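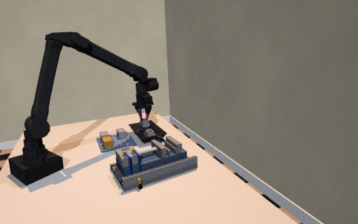 Equipment Review: Wandis Cell Planner, Standard License

Prepared for departments considering a first purchase of a small robotic arm
Issued 8th May

Purpose of the review

The Hovalham Technical Institute was asked by its purchasing office to assess the Wandis Cell Planner, a software package for laying out and costing a tabletop robot cell before any hardware is ordered. The Institute held a Standard license from February and used the package to plan one cell for the small parts laboratory at the Ovcombe site. The work to be planned was simple: an arm on a bench, a tray, a board carrying small blocks, and a fixture within reach of the arm. Findings are given below, with a recommendation on renewal.

Layout and modeling

The Planner renders the arm, the table and the work pieces in a plain room with two walls. The rendering is not attractive, but it is clear enough for its purpose. Gray blocks over the tray can be told apart from the board without difficulty, and the purple gripper fingers stand out well against a pale table. Dark items are less well served. A black arm on a black base loses much of its detail, and staff asked more than once for a way to change the color of a single link. The Standard license does not offer one.

Reach checks were the most useful part of the package. Our first plan placed the tray behind the fixture, toward the far end of the table, and the Planner allowed us to try the arm over it with a block at the fingertips. Two alternative plans were rejected at this stage. Either could have been chosen on paper, and each would have required a longer arm or a second table.

Imported fixtures need preparation. The file for our clamp fixture arrived with its parts separated and had to be assembled by hand, a task that took most of a morning. Departments with many fixtures of their own should allow staff time for this in their plans.

Costing

Each item placed on the table may be given a price, a supplier and a delivery period, and the Planner keeps a running total. The parts list for our cell came to 143 lines, including fasteners, cable and guarding. The list exports to a spreadsheet that our finance office accepted without changes.

The costing module has two weaknesses. It does not carry installation labor, electrical work or operator training as separate headings, so these were entered as if they were parts. It also applies one tax rate to the whole list. Training is exempt at this Institute, and the total had to be corrected outside the package. Users who rely on the printed summary alone will submit the wrong figure.

Price comparison

The Standard license costs $1,027 per year for one seat. The Koech layout package, which the Institute has used in other buildings, is less expensive but has no reach check and no price list. Wandis also sells a Site license, which was not reviewed.

A single reach check may repay the license fee where an arm has not yet been selected. The case is weaker for departments replacing an arm with the same model in the same position. Such departments already have the measurements they need and can prepare the parts list in an ordinary spreadsheet.

Support and documentation

The manual runs to 106 pages and is well indexed. The section on grippers is thin and assumes that the reader has already chosen a supplier. We raised 4 requests with the support desk during the review period. All were answered in writing, although the answer concerning tax rates only confirmed the limitation described above.

Recommendation

The Institute recommends the Planner for first purchases and for any cell in which the arm must work over or beyond a fixture. Renewal at Ovcombe is approved for one year. Departments are asked to observe the following when preparing a request:

Enter labor, electrical work and training before the total is circulated.
Check the tax treatment of every line with the finance office.
Obtain fixture files from the supplier as a single assembly.
Attach the exported parts list, together with a view of the proposed layout.

Requests received without a parts list will be returned. Seats may be shared between departments by arrangement with the purchasing office.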